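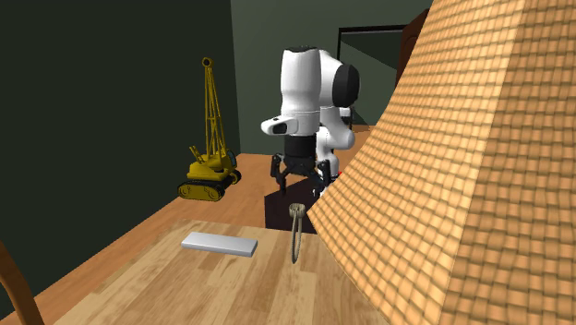

I've been buying newsletter sponsorships for small shops for long enough to have a folder called "rate cards, old" and another called "rate cards, really old." If you've never done it, the job mostly goes like this: you find a newsletter whose readers might like what your client sells, you write to an address on the About page, you wait, a PDF arrives with last year's prices in it, you ask about open dates, and by the time somebody answers, the sale you wanted to advertise is over. I love the channel and I've never loved the paperwork.

So I've spent the summer running nearly everything through Skomell, and I'm a little giddy about it.

Skomell is a booking desk for newsletter ads. Publishers list their open slots, you search them, book one, upload your copy and a picture, and the publisher approves it or sends it back with notes. Payment sits with Skomell until the issue goes out. There's a reporting page too, which I'll get to, and that's the part I'm least in love with.

## Who I was buying for

Two clients, very different. Kırmızıgül is a mail-order shop for tea, dried fruit and spices, with gorgeous packaging and owners who care a lot about how every sentence sounds. Ilimik sells repair parts for sewing machines, mostly to people who already know exactly which part they need. One of them wants mood and the other wants a part number and a link, so between them they gave the thing a pretty good workout.

## Finding slots

The search is wonderful! You can filter by topic, by send day, by list size, by region, and (my favorite) by whether the publisher writes the ad in their own voice or runs yours as is. I used to have to ask that in an email every single time. For Kırmızıgül I always want the publisher's own voice, and for Ilimik I never do, and now it's a checkbox.

My first search for Ilimik, with the filters set to sewing, quilting and home crafts, brought back 436 open slots over the coming season. A fair number were repeat dates from the same newsletters, but still. I'd been working from a list of 40 publications that I'd built up by hand over years, and I was proud of that list. Several of the best ones we ended up booking weren't on it. One is a tiny letter about restoring old machines, and its readers clicked like mad.

Every listing has a sample issue attached, the real thing with the real ads in it. Read these! I passed on two lists with lovely numbers after seeing how many ads they packed into an issue, and I'd have missed that completely from a rate card.

## The copy form

You get a headline, a body, a link and one image, and each publisher sets their own limits. Skomell shows the limits while you type and previews the ad in light and dark mode, and on a phone. It's a small thing, but I've had a logo vanish into a dark background in front of a client before, and I'd like to never have that phone call again.

It also handles special characters properly. That dotless ı in Kırmızıgül has come out as a question mark, an empty box and once a little diamond in other tools I've used. Here it was right in the preview and right in every issue that landed in my inbox. The owners noticed before I did, and were so happy they sent me tea.

## Publisher rules

Now for the feature I tell everybody about. Each publisher fills out a page of what they will and won't accept, and those rules get checked against your ad *before* you pay. If the newsletter doesn't take claims about health, and your tea copy says "calming," you get a yellow flag with the word marked and a link to the rule in the publisher's own words. You can edit it, or you can leave it and attach a note asking for an exception.

We had one of those. The line was "a calming cup for late evenings," and the flag came up on three different lists. On two of them I changed it to "a quiet cup," which I like better anyway. On the third I left a note explaining that we meant the mood of the evening and weren't promising the tea would do anything, and the publisher okayed it the same afternoon. Compare that with the big platforms, where an ad gets turned down with a one-line reason that could mean anything, you appeal, and the appeal gets turned down with the same line. Having a person on the other end who can read a note is such a relief.

The flags aren't perfect. "Cure" got marked in a listing for dried fruit because we'd described how the apricots are cured. It took me a minute to dismiss it. I'd rather have a jumpy checker than one that sleeps through things, but if you sell, say, bacon, be ready to click "dismiss" a lot.
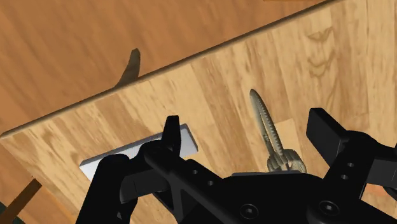
*Light wood-grain table beside a darker wood floor.*

## Reporting

Okay, the weak spot. Skomell gives you opens and clicks for each placement, as reported by the publisher's mailing software, and that's pretty much all. Opens are mush these days and everybody in the business knows it. Clicks are better, but the page doesn't separate out the clicks that come from security scanners, and on lists with a lot of office addresses that can be a big slice. I had one Ilimik placement that showed a burst of clicks the minute the issue went out, at 6 in the morning, with nothing in the shop's own stats to match.

My fix is the old fix: a separate landing page or discount code for each newsletter, and a look at the orders. It works fine. I just wish I could type the order numbers back into Skomell and see everything on one screen. There's a notes field, so for now I put them there.

## How it compares with Omard

I used Omard before this, and I don't want to be unfair to it. Omard has a better calendar, with colors for each client, and you can drag a booking to a new date if the publisher allows it. Skomell's calendar is a list. It's a clean, readable list, and I miss dragging things.

Where Omard loses me is the approval step. Notes go through their staff, who pass them to the publisher, who answers the staff, and so on, and by the second round everyone has forgotten what the question was. It also only checks ads after payment, so a rejection means a credit to your account and a hunt for somewhere to spend it. For a big agency that's probably nothing. For a shop that saved up for one good placement before the holidays, it's awful.

## What it costs

There's no monthly fee for advertisers. Skomell adds 8 percent to the slot price at checkout, and the smallest order they'll take is $100, which you can split over more than one newsletter. I tried that with two little lists in the same order and it went through without a fuss. Refunds for a missed issue are automatic. One of our publishers skipped a week in August, and the money was back on the card before I'd gotten around to asking for it.

## Small gripes

- You can't save a search and get an email when new slots open. Please, please add this.
- Image uploads are one at a time, even if you're booking the same ad in several places.
- The phone version is okay for approving edits and miserable for searching.
- Invoices only show your company name, so if you buy for several clients you'll be matching them up yourself.

## Would I keep using it

Yes, and I already have the fall bookings in for both shops. If you have one product, a modest budget and a feeling that your customers are people who read long emails with a cup of something next to them, try one search and open a few sample issues. It doesn't cost anything to look, and you might find a newsletter you want to subscribe to. I've picked up three so far, including the one about old sewing machines, and I don't even own a sewing machine.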